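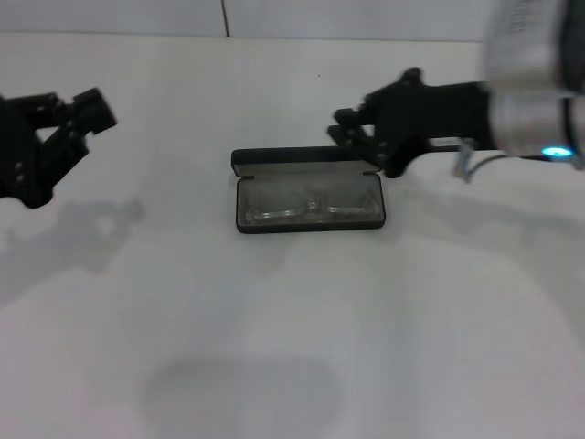
**Does the festival cut of *Skoltby* differ from the version now offered on the Prakudeo service?**

The streaming version is shorter by 20 seconds, all of it taken from the closing credits, and the film itself is unchanged.

---

**programming_desk** (moderator)

The question above was sent to the desk several times this week, so it has been placed at the head of the thread. Members are asked to keep discussion of *Skoltby* in this topic. The film runs 20 minutes and was shown in the second block of the Pukutville Short Film Festival. Please mark any discussion of the final scene with the word ENDING in bold, as the film remains open for the audience vote.

The vote closes on Friday, July 3, 2020. Ballots received after that day will not be counted.

---

**reelandrow**

I wish to record a strong vote in favor. The story is slight on paper: a ferry clerk in a small harbor town learns that her older brother has sold the family boat, and she has one evening to decide whether to tell their father. The director trusts the audience to follow this without a single line of explanation. The supper scene is the best work in the block. The father asks for the salt, the brother passes it, and the daughter leaves the room. I felt that I had been told everything.

The sound also deserves mention. The ferry horn is heard in nearly every outdoor scene, and its absence in the last few minutes is very effective.

---

**matinee_645**

I must respectfully disagree with the previous member. The supper scene is well played, but it arrives too late. The first half of the film consists largely of the clerk walking between the ticket office and the house. A short film has very little time to spend, and *Skoltby* spends too much of it on the same stretch of road.

I would also question whether the audience is "told everything." I could not determine why the boat was sold. The brother mentions a debt once and the matter is then dropped. If the debt is important, we should learn something of it. If it is unimportant, the line should have been removed.

---

**reelandrow**

The debt is mentioned a second time, in the telephone call at the ticket office. The clerk repeats a sum of money back to the caller and writes it on her hand. The same hand is shown at supper. I accept that this is easy to miss on a first viewing.

---

**matinee_645**

I took the call to concern a group booking. I will watch it again before I vote, but I would maintain that a point on which the plot depends should not rest on a number written on a hand.

---

**quiet_balcony**

As a member who attended the festival screening, I can offer one observation. The picture on the large screen was considerably darker than the version on Prakudeo, and the writing on the hand could barely be seen. Several people seated near me were also under the impression that the call was about tickets. The online version is brighter, or my television is.

On the pacing, I side with matinee_645 in part. The first walk is needed. The second is needed because it has begun to rain and she does not hurry. The third could be cut without loss.

---

**programming_desk** (moderator)

A note on the above. The festival copy and the streaming copy were supplied from the same master file. The projector in the Doherty hall was reported as dim on the opening night and the lamp was replaced before the second showing. Members who attended the first showing may wish to view the film again online before submitting a ballot.

---

**harborlight_k**

I have now read this thread twice and remain surprised that so little has been said of the lead performance. It is the reason to see the film. The actress has very few lines, and most of them are prices and departure times. She reads out the evening sailings to a customer directly after the news about the boat, and her voice is entirely steady until the last one. I had to stop and play it again.

I was less persuaded by the father. He is written as a man who notices nothing, and then in the final scene he is required to have noticed all along.

**ENDING:** When he hands her the boat's key, already taken off the ring, we are meant to understand that he has known since morning. I found this too convenient. It excuses the brother and it excuses her.

---

**reelandrow**

**ENDING:** My reading is different. He gives her the key because he has no further use for it - that does not amount to forgiveness of anyone. The brother is not in the room, and the father does not ask where he is. I would call it a rather cold scene.

---

**quiet_balcony**

**ENDING:** I had assumed that he did not know, and that he was giving her the boat. On that reading she must now either tell him or take a key to something that is gone. The film stops before she answers.

---

**harborlight_k**

**ENDING:** That had not occurred to me, and I prefer it. The line before it, about her being old enough, would then make sense. I still believe the scene needed one more shot of him.

---

**matinee_645**

I have watched the film again as promised. reelandrow is correct about the telephone call, and I withdraw that part of my objection. The sum is repeated clearly enough. My view of the walking has not changed, and I agree with quiet_balcony that the third walk should go.

I have given it 3 stars, where I would previously have given two. My vote for best of the block remains with the comedy about the piano movers, which has its own topic.

---

**reelandrow**

I thank the member for the second viewing. I cannot share the enthusiasm for the piano movers, and will say so in the proper place.

---

**programming_desk** (moderator)

Members are reminded that ballots must carry the title of the film as well as the block. A number were received this week marked only "the ferry one." These have been accepted on this occasion.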